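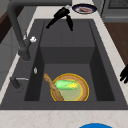

Rergate Sink Task Pack, rules edition

Most success rates quoted for kitchen manipulation are worth very little, and we sell a benchmark, so read that with care. The usual trouble is a loose definition of "done." Take a plate on the floor of a sink with an ear of corn and a wooden spatula on it. Is the corn "in the sink" or "on the plate"? Two labs will score that two ways and both will publish. Rergate makes you choose before the first run and writes the choice into the log.

The pack has 126 written rules for rendered sink and counter tasks. Frans Hermans at Serkberg edited them, and he cut more than he kept. Every run gets a seed, a time limit and a contact check. A held object doesn't count as placed until the fingers have opened and the object has stayed put.
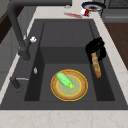 Retries are the other place where numbers get padded. Under our rules a second grasp is allowed, but it is logged as a second grasp, and you report both figures. If your paper has room for only one, report the lower.

What it won't do: certify anything. No pass here tells you a robot is safe near people, whatever a sales deck says. Simulated contact is still simulated.

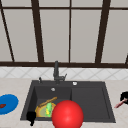 Sink and counter with window behind, simulated view.

Specifications
Rules: 126
Seeded starts: 2,914
Reference runs with full logs: 163
Log reader: Umov 2 or later
Single-lab license: $700
Reseller: Assunção

Rules text last revised 26/07/2018. Results scored under earlier text should be labeled that way and kept out of the same table.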